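# Handout 4: Judging a hand-held gripper kit (the Skislow)
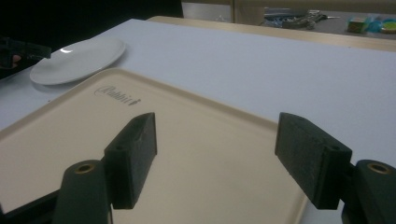 The Skislow is the kit we'll spend most of this term with, so it's worth knowing why I like it and where it falls short. It is a gripper you hold and work by hand, and its job is to collect demonstrations: you do the task, the kit records it, and the recording is used later to train an arm. Pandley sell it as a pair of handles with the recording software included. The first thing I look at in any kit of this sort is the fingers, and these are lovely. Each one carries a rectangular foam pad, dark and slightly rough, on a round base with a brass bushing set in the top. With the fingers wide open over a tray, as they are at the start of most of our tasks, both pads lean in towards the middle and you can judge the gap between them at a glance. That matters far more than it sounds when you are on your fortieth attempt!

## What you get for the money

- Two handles, left and right
- One spare set of pads
- The recorder, which clips to a belt
- A licence for two computers

The price we were quoted was £1016 for the set, before delivery. Triệu, the nearest rival, costs less but comes as a single handle, and you can't do the plate-and-tray tasks properly with one hand.

## How we tested it

Naveed Jafri ran the trials at the Amunthorpe lab in December, with 12 people who had never held a gripper before. Everyone had ten minutes of practice, then a run of short table tasks: lift a plate, set it on a tray, slide the tray to a mark, put it all back. Of the recordings made, 91 per cent were clean enough to keep. I was delighted by that – with our old kit we threw away nearly half.

Points to note from the trials:

1. **Grip.** Foam is kind to smooth, hard things such as plates. It is less good on anything thin and flat, and a tray lying flush on a table is a real test. Go for the raised rim.
2. **Weight.** Fine for the first half hour. After that people began resting their elbows on the table, and you can see it in the data as a dip in height.
3. **Light.** The recorder copes well with a dim room but not with a change halfway through. Pick a setting and leave it.
4. **Wear.** Pads go shiny at the tips before they tear. Swap them in pairs.

## Where it could be better

The trigger is stiff for small hands, and the software insists on a new folder for every session, even a short one. Pandley's manual is also thin on calibration (two pages, one of them a diagram). Use our own sheet for that, it's on the course page.

## Before the practical

Read sections 2 and 3 of the manual. Then write half a page on this: if you could change one part of the finger, pad shape, pad material or opening width, which would it be, and which table task would show the difference most clearly? Bring it on paper. We'll try the best ideas on the spare pads – bring scissors if you have good ones.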